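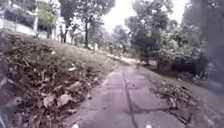 Sioned Pumphrey asked whether a robot that learns a path in the morning still knows it in the afternoon, once the sun has moved and the leaves have blown about, and could somebody please go and find out. Her note came in after our last issue, and it was still in my coat pocket when I drove over to the Clondard open day in November.

So, Sioned, the short answer is yes, mostly. The longer answer took me a whole day and I enjoyed every bit of it.

Print this page | E-mail this page

Clondard is the wooded ground behind the old training center, and the Conceição group has been running its small outdoor robot there since spring. The robot is called Gamska. It drives itself along footpaths with cameras, a modest computer and no satellite positioning at all, which matters under trees, where a satellite fix can wander clean off the pavement. They open the place up once a year and let people walk along behind the thing, ask whatever they like and get in the way a bit.

I had pictured a smooth, wide test track with painted lines. What they use is a plain concrete footpath through the trees, with a bank on one side and rough green growth on the other. I was so pleased to see that! It is the kind of path most of us have near home, and it has all the usual problems of one.

We were met at the gate and handed a sheet with the route on it. The full loop is 711 yards, and the part we saw up close was the lower stretch, which bends as it goes in under the trees. Groups went out every 20 minutes. Mine left at half past ten, and I sneaked back in with a later one after lunch (with permission — I did ask).

The first thing they explain is that Gamska does not carry a map in the sense you or I would. Somebody drives it down the path once by hand while it records. After that it compares what its cameras see with what it saw on the teaching run and steers to bring the two together. Our guide said it was like walking home from the bus the way you always do, without thinking of street names. I have heard a lot of explanations of this over the years and I think that is the best of them.

Then she got down on one knee and showed us what the robot likes to look at. Trunks are good. Anything straight and pale up among the trees is very good. The line down the middle of the concrete is good too, as long as it stays in view, and she was rather fond of it. Where the slab has cracked, it gives the cameras a shape that stays put from one week to the next.
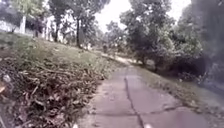
What leaves do to a robot

Leaves are the enemy, or at least the main nuisance. This is why the open day is held in the fall, and it makes for a much better show than a tidy summer demonstration would.

Dry leaves and sticks lie thick along the bank, and where they spill over they blur the edge of the concrete. A person hardly notices. A camera that has been told "gray is path, brown is not" notices a great deal, and the group's early software would edge away from every brown patch until it was hugging the far side. They showed us a recording of that from the first season and everybody laughed, the Conceição people loudest of all.

The newer approach is to let the robot be unsure. It keeps several guesses about where the edge is, and it trusts the ones that agree with the trees. If the guesses drift too far apart it slows down, and if they stay apart it stops and waits for a person. I liked this very much. On our morning walk it slowed twice and stopped once, and the stop was our own fault for crowding up alongside it to get a better look.

Small things on the path are a separate question. One leaf is nothing. A clump of twigs might be nothing too, or it might be enough to turn a small wheel. At the moment Gamska treats anything low and soft-looking as something to drive over slowly, and anything taller than its own axle as a reason to stop. Somebody in our group asked about hedgehogs, and the guide said they had thought about hedgehogs quite hard.
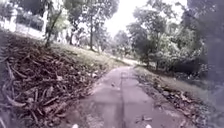
The afternoon run was the one I had really come for. The teaching drive had been done at eight in the morning, and by three the light was coming from another side of the sky altogether. The guide pulled up the matching score on a tablet and passed it down the line so we could all watch. Under the trees it hardly changed. At the open end, where the sky comes through bright between the branches, it dropped quickly and then climbed again once the robot had the trunks back in view. The lowest it went on our walk was 84 out of a possible hundred, and they consider anything over sixty comfortable.

Bright sky is harder on the cameras than I had realized. If the exposure is set for the sky, the path goes dark, and if it is set for the path, everything beyond the bend washes out to white. The group sets it for the path and accepts that the far end will be a pale smudge until the robot gets closer. One of the students told me he had spent most of the summer on that single decision, and he did not seem at all sorry about it.

He also let me feel how much the robot shakes. You rest a hand on the top plate while it crosses a slab joint at walking speed, and there is a good solid knock each time. All of that goes straight into the pictures, so they come out soft, and the software has to cope with soft pictures all day long. A better camera mount is on the bench for the winter. I asked if sharper pictures would make a big difference and he said less than you would hope, as the matching works on large shapes anyway.

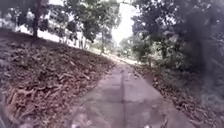 There was tea afterward, and a table with an older version of the wheels that you could take apart and put back together. I got mine back together on the second try.

A few practical notes for anyone thinking of next year. Places are limited to 24 in each group, and the morning ones go first. Wear shoes with some grip. Children are welcome and there is a short walk just for them, where they get to choose a section of path and do the teaching drive themselves with the hand controller. From what I saw, the adults were a little jealous.

The Zenddale branch is hoping to arrange a shared car from the station, and if you would like a seat, leave your name at the next meeting. Sioned, I have put you down already. Bring your other questions, especially the one about puddles, as I forgot to ask it.

Print this page | E-mail this page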